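Module 3614: Everyday Objects and How They Are Made
Handout 5 — Plastics in the home
Tutor: Fergus Tosh

Read this before the session and bring it with you. The questions for discussion are at the end. Terms in the glossary on the module page are not explained again.
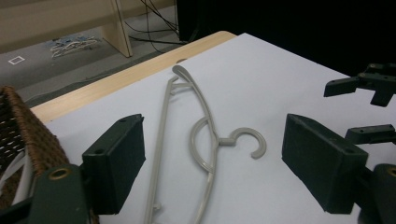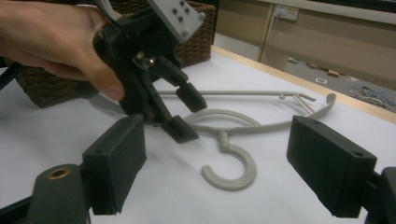
A plastic clothes hanger on a tabletop, two views.

Rankin, January

1. What we mean by a plastic

A plastic is a material made of very long molecules, called polymers, which can be shaped while soft and which keeps that shape afterwards. Most plastics in the home are made from oil or gas. A few come from plants. The plant-based ones are not always easier to dispose of, and we will come back to this in section 4.

There are two broad families. Thermoplastics soften when heated and harden again on cooling, and this can be done more than once. Thermosets harden for good. A washing-up bowl is normally a thermoplastic. The handle of an old saucepan is very often a thermoset, and it will char before it melts.

2. Injection moulding

Most small rigid items are made this way. Pellets are fed into a heated barrel, where a turning screw melts them and pushes the melt forward. It is then forced into a closed steel mould. The mould is cooled, usually by water running through channels in the steel, and when the part is stiff enough the mould opens and pins push it out.

For a thermoplastic the barrel will usually be at 200 degrees or more, depending on the material. The cycle time is set mainly by cooling. In the worked case from the Cusier exercise, the full cycle takes 18 seconds and nearly all of that is spent waiting for the thickest part of the wall to set. Thin walls are therefore cheaper twice over: they use less material and they cool faster.

The mould itself is the large cost. It is paid for once and shared among all the parts it makes, so injection moulding suits long runs and is a poor choice for a few dozen pieces.

3. Reading a moulded part

Pick up any moulded item at home and look for the following.

Parting line. A faint raised line where the two halves of the mould met. Run a fingernail round the edge to find it.

Gate mark. A small rough spot or pip where the melt entered.

Ejector marks. Shallow circles, generally on the side meant to be out of sight.

Draft. Walls that look upright but lean slightly, so that the part can leave the mould.

Ribs. Thin strips that add stiffness. A rib costs little and cools quickly, where a solid block of the same stiffness would be heavy and would shrink unevenly — the dips this leaves in the surface are called sink marks.

Students last year found the gate mark hardest. On a round lid, try the centre first.

4. After use

Thermoplastics can be melted and moulded again, but the quality tends to fall each time. Chains are shortened by heat, and different plastics mixed together seldom bond well. Colour matters too. Clear material can be made into almost any colour, while dark material can only become something dark.

Some plant-based plastics break down only in the heat of an industrial composter. In a garden heap they may sit unchanged for years. The short reading on the Ploltolholm sorting trial covers this. Read the first half closely and skim the tables.

5. For discussion

Choose one moulded item from your kitchen and bring it in. Find the parting line and say which way you think the mould opened.

Why might a maker choose a thermoset for a plug or a light switch?

Workano, the firm in the case study, moved from metal to plastic buckets and kept the metal handle. Give a reason for and a reason against.

Written answers to the second question only, one side of paper, handed in at the start of the session. Handout 6 covers glass.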